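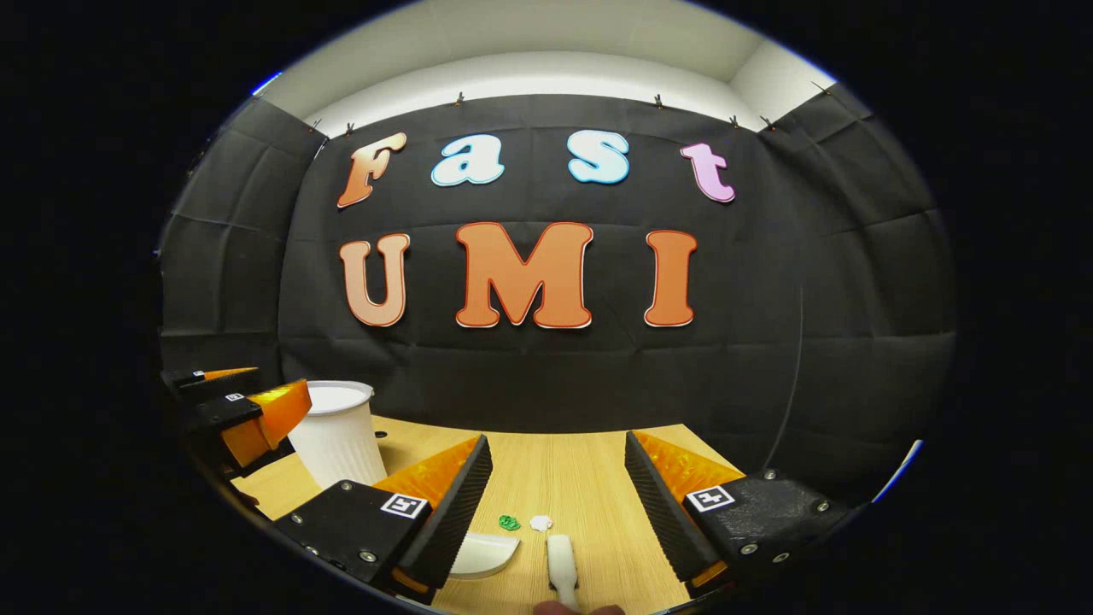 Leasing and Listings Coordinator
Brekeck Property, Brirnthorpe office
Full time, starting in August

Brekeck sells and rents homes in Brirnthorpe and in the older streets on the Truvton side of the river. We are a small real estate office with a large key cabinet. At the moment we look after 233 rental units and whatever happens to be for sale, and we need one more person to keep the two from getting mixed up.

The last coordinator left to get a broker's license and is doing very well, thank you. We mention it so you know that people do leave here on their feet. The desk is by the window. The window opens if you lift it first.

What the job is

Most of the day is listings. An owner calls and says the apartment is "basically ready." You go and look at it, and then you call the owner back and explain what a tenant will think that means. Once it is ready, you measure the rooms, write the listing, get the pictures taken, put it on our site and the regional listing service, and answer the first wave of emails, most of which ask whether it is still available and whether the dog counts.

The rest is leasing. You schedule showings, take applications, check them, order the credit and background reports, prepare leases from our templates, and walk new tenants through the move-in checklist. You will also do move-outs, which take longer, and at which people have been known to cry over a deposit or a cat or both.

On the sales side you support two agents. You book open houses, print the sheets, make sure the lockbox code is the one on the sheet, and chase signatures. Agents are cheerful people who believe a thing is signed once they have talked about it. Rupert Zwahlen, who runs sales, says this is unfair and has asked us to take it out.

We write plain listings. A small kitchen is a small kitchen. "Cozy," "nestled" and "a stone's throw" are off the table, and if you feel strongly that a unit "boasts" a linen closet, you can make that case to Flurina Kälin, our managing broker, who will listen politely with the red pen already uncapped. Every listing gives the real square footage, the floor, what heats the place and who pays for it. We get fewer inquiries this way and the people who come to a showing tend to want the apartment.

A word about the Benmoussa

The Benmoussa is a former shirt factory on the Truvton side, now 100 apartments, and it will take up a good share of your time. The ceilings are high, the tenants are loyal, and the freight elevator has opinions. Unit numbers on the third floor do not run in order. There was a reason once. You will be given a map, and after a month or so you will be the one drawing corrections on it.

Turnover there comes in late summer, when it seems that half the building gets engaged or gets a job in another state. That is why we would like you here in August and not in October, when you would find it all very peaceful and form the wrong idea.

What we need from you

Two years in an office where the phone rang. Real estate or property management is a plus, but we have had good luck with people from dental practices, hotels and one very calm person from a tow yard.

Clear written English. You will write to tenants, owners, contractors and lawyers, sometimes about the same dishwasher, and each of them should be able to tell what you want.

A valid driver's license and your own car. Mileage is paid. Parking at the Benmoussa is a matter of timing.

Comfort with spreadsheets and ordinary office software. We use a property management system that was clearly designed by somebody who had been hurt by one. We will train you on it.

A working knowledge of fair housing rules, or the willingness to learn them properly in your first weeks. We will pay for the course. This is the one part of the ad with no jokes in it: we treat every applicant by the same written criteria, and we expect you to stop any of us, broker included, who starts to drift.

You do not need a real estate license. If you want one after your first year, we cover the class and the exam fee up to $400. If you pass, we will probably buy a cake, and Rupert will give a speech about his own exam. Bring something to do with your hands.

Hours and pay

The office is open 9 to 5:30, with an hour for lunch that we really do take. You will work two evenings a month for showings and one weekend morning a month for open houses, and you get that time back during the following week. We have an on-call phone for burst pipes and lockouts. It is not yours. It belongs to maintenance, and they are possessive about it.

Pay is hourly and depends on experience. We will tell you the range in our first phone call, before you have ironed anything. There is health coverage from your first full month, a retirement plan with a match, three weeks of paid vacation and the usual holidays. We also pay a flat $200 a year toward shoes, which sounds silly until you have shown the fourth floor of the Benmoussa six times in an afternoon.

How to apply

Send us a resume and one more thing: a listing, no longer than a paragraph, for the place where you live now. Be accurate. We are not judging your home, and we have all seen worse, often before coffee. We want to know whether a stranger could read your paragraph and not be surprised at the door.

Please skip the cover letter. If you have already written one, we are sorry, and you may attach it.

Applications go to Flurina Kälin at the Brirnthorpe office, by email or on paper through the mail slot (the lower one – the upper one is decorative). Everyone who applies gets an answer, including the people we turn down. If we like your paragraph, there is a phone call of twenty minutes, then a visit where you meet the whole office and come along to a real showing. We pay for that half day whether or not you get the job.

Recruiters, please do not call. You have very nice voices and we have no budget.

Brekeck Property is an equal opportunity employer. If you need an adjustment to any part of the process, say so in your email and we will arrange it. The front entrance has two steps; the side door has none, and we will leave it unlocked for you.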